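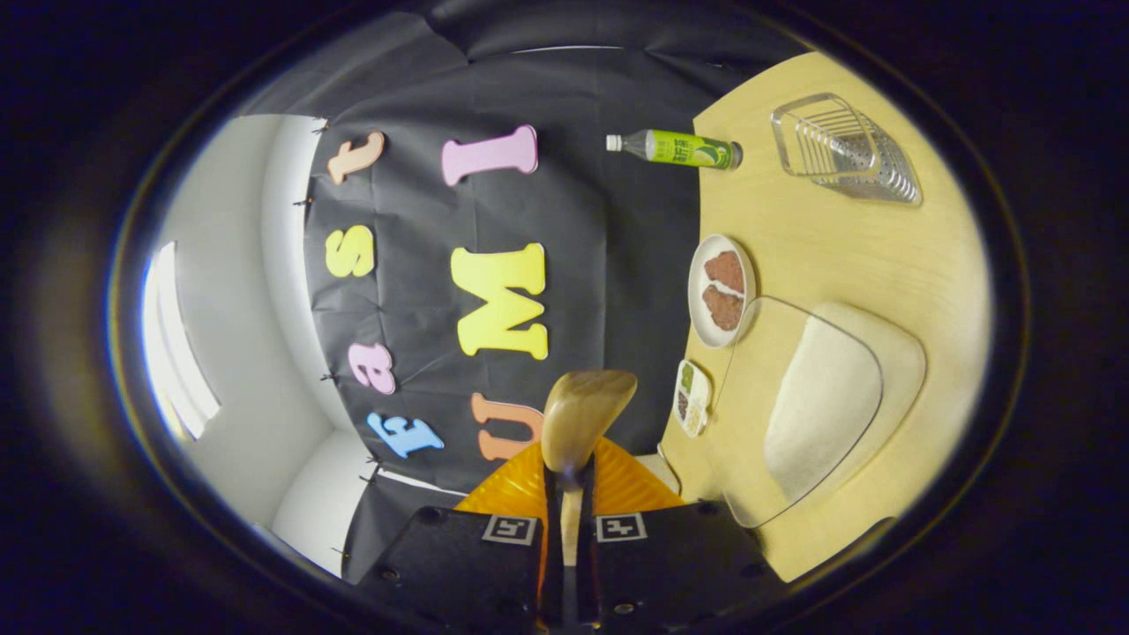 Hand-held gripper demos: should I strip the background before I collect any more?

Posted by katell_urb in Teaching Machines to Tidy

I'm gathering examples for a small policy that moves things about on a table: bottle, plate, tray, wire rack, that sort of thing. So far I have 500 demonstrations, all done by me walking up with the hand-held gripper and doing the job as I imagine a sensible machine would. The plan was 3,000. My wrist has views on the plan.

The trouble is what sits behind the table. There is a black backdrop with big pastel foam letters on it, clipped up at the edge, and a window off to one side that gives me lovely light until mid-afternoon and then sulks. When I replay the policy it does well enough with everything in place. I moved the letters last night, leaving the table as it was, and it went for the bottle with great confidence and closed on the air beside it. It did this 7 times in a row, which I suppose is consistency.

So: do I take the letters down, plain black all the way, and start again? Or keep them and carry on? I've been told the letters are useful because they give the tracking something to hold on to, since plain black paper and a plain white wall give it very little. I've also been told they're poison. Both by the same forum.

The lens is a very wide fisheye, so cropping the background away means cropping half the table as well.

----

Reply from Jistik

Take them down. The network is lazy and will learn whatever is easiest. You have given it the alphabet.

----

Reply from Zaltinent

I'd leave them up, but not in the same place. You've got two separate jobs mixed together here.

The first is working out where the gripper was at each moment. For that you want plenty of corners and edges that stay put for the length of a recording, and foam letters are very good at it. Bare creased black is poor. If you take the lot down you may find that a good share of new recordings fail to track at all, and you'll only learn this after an afternoon of carefully picking up a bottle.

The second is what the policy looks at. If the big yellow M is always in the same spot relative to the bottle, then "go to the right of the M" works perfectly, and it works all through your training set too, so your numbers look splendid. Then you move the M.

What I do:

Shuffle the letters between batches, never during one. Mapping run first, then the batch, then shuffle, then a fresh mapping run. People skip the second mapping run. I have skipped the second mapping run. Don't.

Move the objects every single demo, and by more than feels necessary. Most of us put the bottle back "somewhere else" and it lands within a hand's width of where it was. Lay it down sometimes, stand it up sometimes, turn the cap to face the other way. Same with the plate and whatever is on it.

Take the table somewhere else for at least one batch. A kitchen, a hallway, anywhere with a different wall. One batch like this did more for me than the two before it put together.

Record some after your window has sulked. You want the dull ones in there.

For scale, my last set ended up at 948 usable demonstrations across several rooms, and it beat an older and much larger one that was all shot in a single corner. I wouldn't treat 3,000 as a target. Do a few hundred varied ones, test with the letters moved, and see where it stands.

Keep the 500. Mix them in, and hold back every demo from one whole layout for testing instead of picking test demos at random. Random picks from the same corner will tell you what you'd like to hear.

----

Reply from dishrack_dan_no_more

Had the same thing with a calendar on the wall. It stopped working when I turned the page to December.

Also check your gripper width readings while you're at it. Unrelated to your problem but mine were wrong for a month.

----

Comment from katell_urb

Thanks. Letters shuffled, objects flung further apart, second mapping run done (grudgingly). Moving the table to the hallway tomorrow if it fits through the door. Jistik, I did laugh.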